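We use cookies to keep you signed in. Accept all | Manage

Sturkenport storage unit, part 2 of the thread because part 1 got way too long. It's May and I promised myself I'd have this place sorted before summer (ha)

Started low down, where all the awkward stuff ends up. So much gray and black plastic in here, I'd forgotten!!
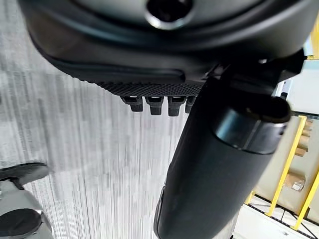

mesh, little tabs, padded bit. love a texture

12 replies · 976 likes

Then the shelves. I went back and forth on the color for a whole week and I regret nothing, yellow makes me happy every time I walk in. Silver cylinders stay up top, gloves get the lower shelf all to themselves.
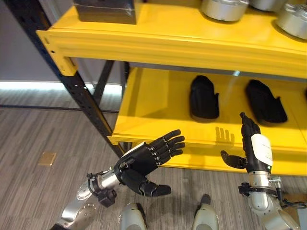

SHOES AND BOXES, UGH

5 shares

My system for the bins: if it fits, it goes in. Tall cardboard at the back, boxes on end, shoes wherever there's a gap. 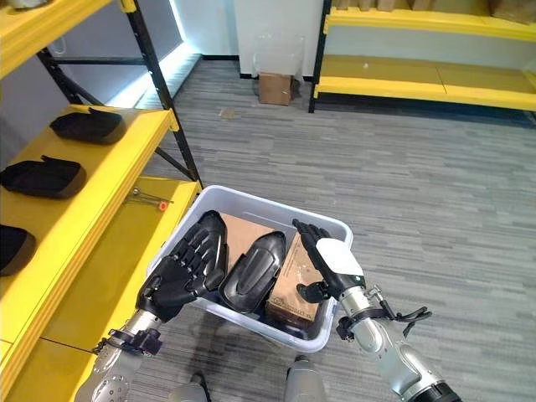

and then I do the labels at night with a cup of tea, in pencil, so I can change my mind. Still need to decide if the Cedel stuff and the Petell stuff go together or not. Leaning toward not. Anyone got opinions on lids?

2100 views · Share · Comment

More from this account
- Seo hooks, three months later
- Carpet or bare floor for a storage room?
- Pegboard regrets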